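Search this handbook Search Clear

Unit 3: Gathering examples for a two-arm task

These notes go with the practical at the Plelville bench. Read them before you come. The theory of how the policy is trained is in Unit 4 and is only touched on here. What matters for this unit is the data: how an episode is recorded, what makes it usable, and what to write down while you are doing it.

3.1 What we mean by an example

An example, or episode, is one complete attempt at the task, from the start pose to the moment the operator presses the stop pedal. Each episode stores the joint positions of both arms, the opening of both grippers, the commands the operator gave, and the video from every camera on the bench. All of these share one clock. If the clock drifts, the episode is useless, and you will usually not notice until training. Run the sync check at the start of each session and again after any restart of the recorder.

The Aro recorder writes at 20 samples a second. Video is stored at a higher rate and thinned out afterwards, so do not worry if the two files look very different in size.

3.2 The task

The task for this unit is the straw task. One arm picks up a drinking straw, brings it over a lidded takeaway cup and puts it in through the opening. The other arm steadies the cup by its sides while this happens. It was chosen for three reasons. The straw is thin and shows up in only a few pixels of the video. The contact at the lid is small and easy to miss. And the two arms have to take turns properly, since a straw pushed into a cup that is not being held will tip it.

For planning purposes we divide an episode into phases: reach, grasp, carry, steady, insert, release. The phases are not given to the learning system. They are there so that we can talk about where an attempt went wrong, and so that the log sheets from different pairs can be compared.
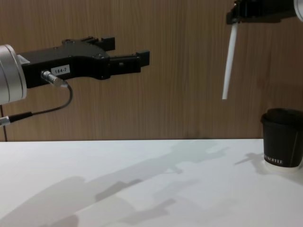 The carry phase is where most new operators rush. Move at a speed you could keep up all afternoon. The system learns from the speed as well as the path, and a set in which half the carries are quick and half are slow tends to produce an arm that hesitates in the middle. Pairs should agree on a pace before they start and take turns in blocks of 20 episodes.

Grip the straw near its upper end. A grip near the middle leaves too little length below the fingers, and the gripper then meets the lid before the straw is properly in. If you grip too low, do not open and grab again in the air. Put the straw back and start again, and mark the episode as abandoned.

3.3 Variation

A set of identical episodes teaches very little. Between episodes, change the following on purpose:

- the position of the cup, within the marked area on the plan
- the turn of the cup, so that the opening in the lid faces different ways
- the position and direction of the straw at the start
- the start pose of the free arm, within the limits in the rig file

Leave the lamps alone. Lighting is varied in a separate session, when both the lamps and the camera exposure are logged. Shadows from the arms are a large part of what the cameras see on a pale table, and if they change without a record we can't tell afterwards what the system has learned from.

The Drustura set from last year is a fair warning. It had 2688 episodes, and in nearly all of them the cup had been put back in the same spot. The trained policy did well on that spot and missed the lid a hand's width away. After the near-duplicates were removed, 1682 episodes were left, and the policy trained on those did no worse than the first one. The time spent on the rest had bought nothing.

3.4 Failures and recoveries

Keep failed episodes. They go in their own folder and are not used for the basic training run, but they are needed for the second half of the unit, where we train a small model to tell a good attempt from a bad one. Note the phase in which the attempt failed and one short remark, such as "slipped in grasp" or "hit rim".

A recovery is different from a failure. If the straw touches the rim of the lid and you lift it, shift it and go in on the second try, the episode counts as a success and should be kept with the successes. Do not stage recoveries. Operators who do it on purpose move differently just before the mistake, and the system may pick that up.
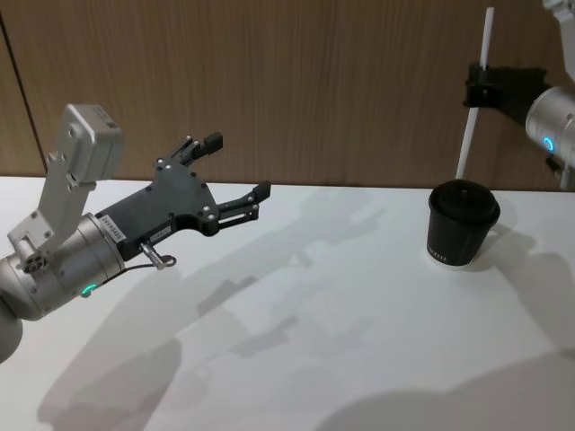 Wróbel disagrees on this last point and wrote in the margin of the draft: I would stage some. With a careful operator you can go a whole session with hardly a natural recovery, and then the arm has no idea what to do when it meets the rim. Ask one person to set up the bad position, stop recording, and let the other start from there. The mistake itself never gets into the data.

That is a reasonable method and pairs may use it, provided the episode is tagged "offset start" in the log. Keep such episodes to a small share of the set until we have compared results — the tag makes it easy to train with and without them.

3.5 The log sheet

Fill in one line per episode, straight after it ends. The line needs the episode number, the operator's initials, the outcome, the phase of failure if there was one, and any tag. Do not fill in a block from memory. If you have lost track, play back the video and check.

3.6 To hand in

Each pair hands in the episode folders, the log sheet and one page on the choices they made about variation. Say which positions you covered and which you left out. Marks are given for the record and the reasoning, and a low success rate will not count against you. Bring your own USB drive, as the bench machine is wiped each evening at 18:00.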